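Ticket: gripper lets go of earbud partway to the case
Last updated: September, 9:40 pm

Opened by me, Illia Levchenko, Sinwood shared workshop. Status: mostly fixed, one thing still open at the bottom.

Okay so, for anyone who hasn't been following along in the Doltanbridge group chat: this is the two-arm build, the one that's supposed to pick wireless earbuds out of a tray and put them back in their charging cases. Both arms run off Marchuk boards and the grippers are Lonard parallel ones with the long black fingers. It was working pretty well! Then I updated the firmware to version 2 and it started dropping things.

What it does: the arm goes down, closes on the earbud, lifts it, starts over toward the case, and somewhere in there the fingers relax. They don't fly open, they just go soft, and the earbud slides out. No error in the log. The arm carries on to the case with nothing in its fingers and does a lovely careful job of placing nothing. First time I saw it I laughed, by the fourth time I was less amused.

What I tried, in order:

Wiped the fingertips with alcohol. They're scratched up and I figured the surface had gone slick. No change.

Stuck a bit of thin rubber on the tips. This made it worse, the extra thickness meant the fingers hit the tray wall on the way down. Peeled it off again (took ages, that glue is serious).

Raised the grip force two notches. Helped for a couple of picks, or I thought it did, then same thing. I've put it back where it was so we don't crack anybody's earbuds.

Swapped the cable on the left wrist. I was sure it was this. The cable loops over the top of the arm and flexes on every move, and a loose pin would explain a gripper going limp with no message. New cable, wiggled it by hand the whole time a pick was running, still dropped. The old one is in the parts drawer with tape on it and it's probably perfectly good, sorry.

Ran the same picks with the right arm. It dropped one too. Which I should have tried first, before the cable, because that pretty much rules out anything on one arm.

Measured the supply while both arms were moving. Steady, nothing dipping when the fingers let go.

Then Valentyna Zakharchenko came by to use the laser cutter and watched it for a bit, and she asked why it always waits before it drops. And it does! It picks, lifts, hovers while the vision part hunts for the next open case, and the drop comes after the hover. When the case is easy to find there's hardly any hover and the earbud gets there fine. I'd been staring at the fingers so hard I never looked at the timing.

So we put timestamps on everything and there it was. The new firmware has a hold timeout on the gripper channel, set to 1,000 ms out of the box. If the board gets no new gripper command in that time it cuts the holding torque. The old firmware just held until told otherwise. My planner sends "close" once and then goes quiet on that channel while it's thinking, so any search longer than a second and the fingers let go. The board is doing what it was told, it's in the release notes too, near the end, in a paragraph I didn't read.

The fix: I didn't want to switch the timeout off completely. If the planner crashes with something in the fingers I'd like them to let go eventually and not cook the motor all night. So the planner now has a little side loop that resends the last gripper command every 200 ms as long as the main program is alive. It's maybe a dozen lines, it's in the shared folder as gripper_keepalive, please don't rename it, the startup script looks for that exact name.

Ran the full tray after that, 8 earbuds, then reloaded and did it again. No soft fingers on either arm, even with me holding a sheet of paper over the cases to make the search take forever. Also put the grip force through low, normal and high, all held.

Still open: on 6 of the placements the earbud went in a touch crooked and the lid wouldn't close over it. I don't think it's related. My guess is the earbud turns a little between the tips on the way up when it's caught by the head with the stem hanging at an angle, and the planner assumes it's still at the angle it had in the tray. Going to try a second look from the wrist camera after the lift. If anyone has a nicer idea, I'm all ears (sorry). Valentyna thinks a notch in the fingertips would do it and she may be right, but that means new fingers and I'd like to try the free thing first.

If you're on the bench before me, leave the cases where they are please, I've got the starting positions saved. And the tray goes with the red side toward you. 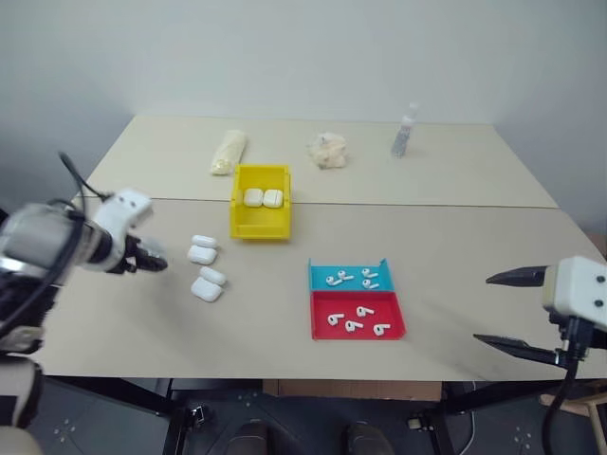 Wrist view next, earbud up between the fingertips. 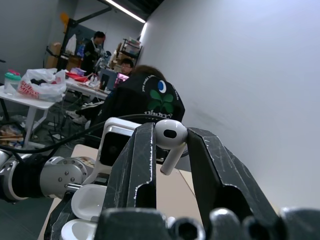
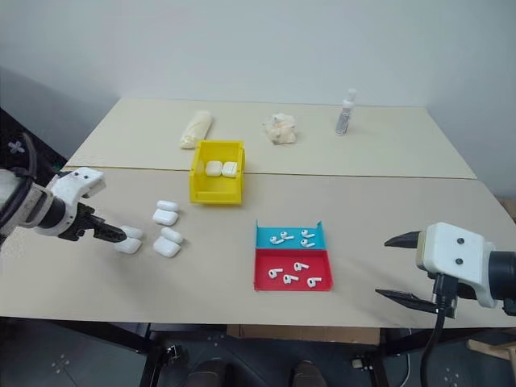

Can I just raise the hold timeout on the board and skip the resend loop?

You can, and it will stop the drops as long as the number is longer than your slowest search. The catch is that the gripper will also keep squeezing for that long after a crash, so I'd keep it short and use the loop. If you do change it, the setting is saved per board, so do both arms and power cycle them afterward. It doesn't take effect until they restart.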